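**the grey cabinet thread** 6/26/22

Right, Sunday afternoon, kettle's on, and I'm finally going to do the grey cabinet. If you've been following me since the Delness flat you'll remember the grey cabinet. If you haven't: it has drawers, it's grey, and it catches every single thing anyone carries into the room.

---

I painted it myself last October with a tin of Bridano eggshell and I was SO pleased with it. Two coats, little foam roller, radio on, windows open, freezing. Then I put a mug down on it after a day and a half and had to do a corner again.

---

The tin said to leave it a good long while before wiping it with anything. I've now left it from October to June so I think we can call that cured!

---

Current state of play: crisp bag, can of 7UP, sponge. I'd like to say the sponge means I've started but it's been lying there while I looked for my other slipper. 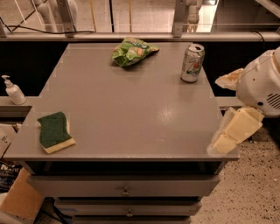 Danylo Sydorenko has already replied to tell me the rubbish goes first and the wiping comes second, and that doing it the other way round is just moving crumbs about.

---

Fair. But I am a wipe-round-it person and always have been. My mum wiped round the fruit bowl for my entire childhood. I don't think I saw underneath that bowl until we moved house, and there was a raffle ticket under it.

---

Also you have to look at the top in the light before you do anything. Straight down it seems fine. Then the light bounces off it and you get all the streaks and smudges, and they're mostly from the last time I "cleaned" it, which was with a dry sock.

---

Kit, for those who like kit (I love kit):

- washing-up sponge, the green and yellow sort
- bowl of warm water
- tiny squirt of washing-up liquid, and I do mean tiny
- an old tea towel for drying off

No spray. I've gone off spray. It left a bloom on the bathroom shelf that I had to polish off with my sleeve every morning.

---

The sponges are from Panasiuk on Rillach Road, the shop with the mops outside. They do them in a big bag for 175p and I've been buying them since before I could afford nice ones, and now I probably could afford nice ones and I still go in. I came out last week with sponges, a jam funnel and a doormat.

---

A word on which side to use, since three of you asked within a minute of each other (hello, do you all have alerts on?).

Yellow side on paint. The green side is for the roasting tin. It WILL dull an eggshell finish, I did it to the windowsill and there's a patch that looks as if a cat has been licking it.

---

And wring it out. More than that. Keep going. You want it damp enough to leave a bit of a sheen and no more, or it runs down over the front and into the top drawer, where I keep the takeaway menus and the good scissors.

---

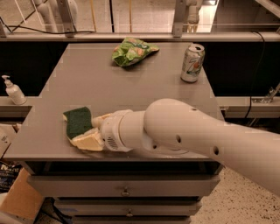 *Green side up, yellow side down, crisp bag still in residence.*

---

My method, such as it is: start on the left, go along in strips, rinse, do the next strip. I used to do circles and all you get with circles is circles.

---

Sticky patches want a different approach. Lay the damp sponge flat on the patch, lean on it, and leave it sitting for the length of a song. Then wipe. If you go straight in scrubbing you just stretch the sticky out until it's a bigger and thinner sticky.

---

(Song chosen: whatever was on the radio. It was the travel news. Worked fine on the patch by the front edge, which I think was marmalade.)

---

Somebody's asked why I don't put a tray on top and be done with it. I had a tray! It was a lovely tray! Everything landed next to the tray. I now use it for seedlings.

---

Somebody else wants to know what the cabinet's for. Good question. When I bought it second-hand the listing said "storage, 200 ono" and I got it for 100 because I turned up with cash and my own blanket for the car. It was orangey brown then. The seller's dad helped me get it down the stairs and told me not to paint it.

---

Sorry, seller's dad.

---

Inside, from the top: menus and scissors. Then batteries, candles, the bike lights and a tape measure that doesn't go back in. Then a drawer of cables that I'm not discussing today. I'm only doing the top. If I open the cable drawer I'll be on the floor at ten o'clock holding a charger for a phone I had in college.

---

The knobs want a going-over too, mind. You forget knobs. You touch them all day with buttery fingers and then wonder why the drawer looks grubby. Corner of a damp cloth, round the back of each one, dry it straight away.

---

Tea break. I've gone back in for a second sponge. The yellow bit on its own, without the scourer, for going over the places where the first one has been.

---

I know two sponges on one cabinet looks excessive. But if you rinse with the same one you washed with, you're putting the soap back, and soap is what goes streaky when it catches the light. One for washing, one for rinsing, tea towel after. I got that from the woman who used to clean the stairs in my old building and I've never gone back.

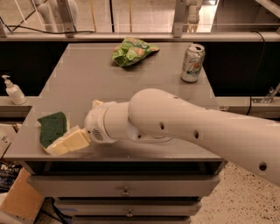
Danylo again: still hasn't moved the crisp bag, still hasn't moved the can, and would I like him to come round and do it for me.

---

Yes Danylo. Bring biscuits.

---

While we wait, the scuff. There's a small dark scuff on the top that I've had a go at before and it won't budge. Suggestions so far from you lot:

- bicarb paste (tempted)
- a pencil rubber (very tempted, I've got one somewhere, probably in the cable drawer)
- toothpaste (no, it's gritty, that's green-side-of-the-sponge behaviour)
- put a plant on it (this has had by far the most likes)

---

I'm trying the rubber first. Small strokes, blow the bits off, look at it sideways. If it takes the colour off as well I've still got the tin of Bridano in the shed, with the lid hammered on so hard I may need a chisel. The colour's number 1256, for the person who asked back in the autumn and whom I never answered. I'm sorry. I did see it. I was up a ladder.

---

And before you buy it: it looks blue in the tin. I had a proper wobble. It goes on bluish, then by teatime it's settled down into grey, and it's been a good plain grey ever since.

---

OK. Things I'd do differently if I was painting it again:

Sand properly between coats. I gave it a sort of pat.

Take the drawers right out. I did them in place like an idiot and the middle one stuck for a week.

Give the top an extra coat. It's the bit that gets all the cans and keys and elbows, and it's got exactly the same amount of paint on it as the sides, which nothing ever touches.

---

Can question, since it's come up: no I don't use a coaster. I know. I own coasters. They live in the other room with the people who use coasters. A can out of the fridge leaves a ring, you wipe the ring, life goes on. If you leave the ring until Thursday then you're back to the lay-it-flat-and-lean business.

---

Crisps are worse, to be fair. It's the grease. You can't see it until you've wiped it, and then it smears into a sort of rainbow. Tiny bit more washing-up liquid for that, straight on the yellow side, and change your rinse water after or you'll be chasing it round all evening. Ask me how many bowls of water I've carried today. (My arms know.)

---

Sponges afterwards: rinse till the water's clear, squeeze, stand them on their long edge by the tap. Flat on the draining board they stay soggy underneath and go whiffy by midweek. When one starts to whiff it gets demoted to bike sponge, and after bike sponge it's bin.

---

Update on the scuff: paler! Definitely paler! The rubber was in with the batteries, so I didn't have to open the other drawer.

---

Update on the update: it's paler from the door. From the window it's the same. I'm going to sit near the door.

---

Danylo's at the bottom of Rillach Road and wants to know if the Panasiuk biscuits will do or if I want proper ones. Get the Panasiuk ones. And more sponges if they've got the bag.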